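Cleaning lamp shades and other dusty stuff

Quick list, adding to it as I go. Mostly fabric shades because that's what people keep asking.

Fabric shade, light dust: lint roller. Go top to bottom, turn the shade as you go, fresh sheet when it stops grabbing. Takes 3 or 4 sheets for a big one. Don't press hard or you dent the lining.

Dust inside the shade: soft paintbrush, the cheap 2 inch kind. Unplug first. Let the bulb cool, obviously. Brush downward onto an old towel and shake it outside after.

Greasy shade (kitchen lamps mostly): dry sponge, the rubbery soot kind from the paint aisle. No water till you've tried that. Water on a glued shade can leave a brown ring and it does not come out, ask me how I know.

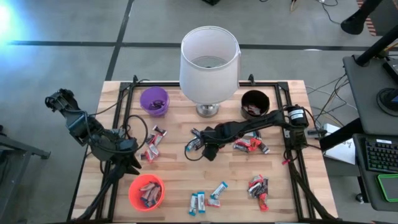 Pleated shades are the worst. Hair dryer on cool, then the paintbrush down each pleat. Put on a podcast.

Stitched shades (not glued) can go in the tub. Lukewarm water, squirt of dish soap, dunk and swish, rinse twice. Dry fast with a fan so the wire doesnt rust. Check the seam for glue before you even think about it.

Metal bases: microfiber cloth, barely damp, then a dry one right behind it. Fingerprints that wont budge, a drop of white vinegar on the cloth. On the cloth, not the lamp. Keep it away from the socket and the cord. No vinegar on real brass or anything lacquered.

Felt pads under the base. 7 bucks for a sheet of 40 and you'll use them on everything. Chairs, vases, the bread box.

Wobbly lamp: flip it over, tighten the nut under the base. Snug, not gorilla tight. If the socket itself spins, stop using it till it's fixed.

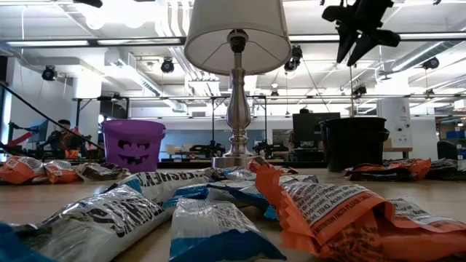

Last changed: October

Wood table tops: crumbs off first with a dry brush, THEN wipe. Otherwise you just grind salt around. Wipe with the grain, dry right away.

Oil on butcher block when it looks pale and thirsty. Food grade mineral oil, thin coat, leave overnight, buff in the morning. Olive oil goes rancid, don't.

Water rings: plain mayo, leave it an hour, wipe off. Sounds gross. Duván Quispe wrote in to say petroleum jelly overnight does it too, havent tried.

Chip bags going stale: fold the corners in, roll down, clothespin. Binder clips are better but they walk off.

Candle wax on wood: ice in a baggie, wait, lift with an old gift card. Leftover film comes off with a paper towel and the dryer on low.

More on blinds and ceiling fans when I get to it.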